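Grolstead Pen Club: your questions, answered by me
Last updated Jul 4, 2025

I run the letter exchange more or less on my own, so if you've emailed me and heard nothing, try this page first. It covers most of what lands in my inbox!

What is the exchange, exactly?
You sign up, I match you with a pen friend, and the two of you write to each other on paper. We have 606 members at the moment, mostly in the US and Canada (plus a very keen bunch in New Zealand).

Does it cost anything?
Nope. You pay for your own stamps and paper and that's it.

How long until I get a match?
Usually a couple of weeks. August is slow, partly because I go on vacation and partly because everybody else does too. If you ask for something very specific, like a left-handed beekeeper who loves opera, you may be waiting a while.

How long should my first letter be?
One page is plenty. Say who you are, where you live, what you had for lunch, and ask a question or two so your match has something to grab onto. I once got 70 pages from a lady who had just moved house and I loved every one, but please don't start there.

My handwriting is awful. Can I type?
Sure, lots of people do! Do sign your name by hand, though. If you want to work on your handwriting, slow down and sit at a proper table. I wrote on my knees for years and it showed. These days I stick to a smooth wooden table in a pale color, with lots of fine straight grain to stare at when I can't think what to say next.
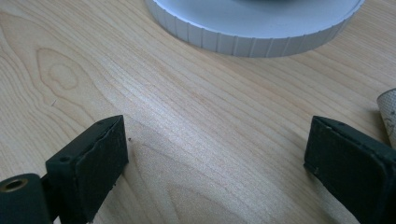

Which pen should I buy?
Whatever you've got in the drawer. I switch between a Jusier fountain pen and a cheap ballpoint. Fountain ink can bleed on thin paper, so test a corner before you fill both sides. The Bondano pads are thick enough for me, but I know people who swear by Nikzad.

Do I have to use my home address?
No. Send mail to a PO box if you'd like. Mine is PO Box 1246, and it's only for club business, so please don't send your pen friend's letters there (it happens more than you'd think).

My match stopped writing. What now?
Give it 2 months, then send a short, friendly card. People get sick, or busy, or the letter just goes missing. If there's still no answer, email me and I'll find you somebody new. No hard feelings on either side.

Can I have more than one pen friend?
Yes! I'd start with one and see how you get on. I have five and I'm always behind.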